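**Ticket: Mangundap blog -- haul post gallery not loading, video clips lost**
Opened by: Anjani Khoo
Assigned: Khairul Pangaribuan
Status: open, waiting on author

**Reported problem**

Anjani writes a travel and shopping blog on our Mangundap plan. She came back from her trip in April and has been putting up one post a day since. The last one, "Everything I bought, part 2", shows the text but the gallery underneath stays grey. On her phone it shows the first row and then stops. The comment box under the post is also missing.

She has tried a different browser and logging out and back in. No change.

**09:40 -- Khairul**

Opened the post on desktop. Grey gallery confirmed. Part 1 of the same series loads fine, comments and all, so it isn't the theme.

Part 1 has 12 pictures. Part 2 has 473. Asked Anjani if that was intended.

**10:05 -- Anjani**

No! I picked the stationery folder and the snacks folder, that should be nowhere near that many. I did have the Calon app open at the same time, if that matters.

**10:30 -- Khairul**

It does matter. Calon was set to "add new photos to latest draft". Every time her phone synced, the whole camera roll went into the draft as well as the two folders she chose. Turned the setting off on her account. She should check it's off in the app too, under Sharing.

Gallery limit on her plan is 1,000 so she was never warned. The page gives up well before that on a slow connection.

**11:15 -- Khairul**

Removed everything from the gallery that wasn't in the two folders. Saved as a new draft, left the live post alone.

Preview result: gallery loads, all rows. Comment box still missing.

**11:50 -- Nabila Pasaribu**

Comment box is a separate fault. The post has an unclosed quote block just after the paragraph on face masks, and everything below it gets swallowed. Closed it in the draft. Comments are back in preview.

Draft can go live when Anjani is happy with it. Please don't edit the old version in the meantime or the two will clash.

**13:20 -- Anjani**

Looks right to me, thank you. I've published it. The pictures come up on my phone and my sister can see them as well.

Second thing while I'm here. I filmed four clips for the lipstick section and they all say "file error" when I upload them. They play for a second on the phone, then go black. Can these be saved?

**14:10 -- Khairul**

Tried all four in the Hiken repair tool. Two come back with sound only. The other two are cut short: the file ends before the index is written, usually a sign the phone ran out of space while recording. I don't think there is more to get out of them.

Passed to Syafiqah for a second look. 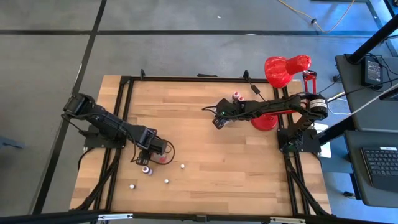 *Syafiqah Raju*

Same result on my side. I ran the two short ones through Irow as well and got nothing new. The sound from the other two is clean, so I've put it in her media library as two audio files -- she can use it under still photos if she likes.

Still to do:

- Anjani to confirm the Calon setting is off on her phone
- Anjani to say whether she wants the broken clips deleted from the library
- Khairul to ask for a warning when a draft gallery gets very large

Leaving this open until we hear back.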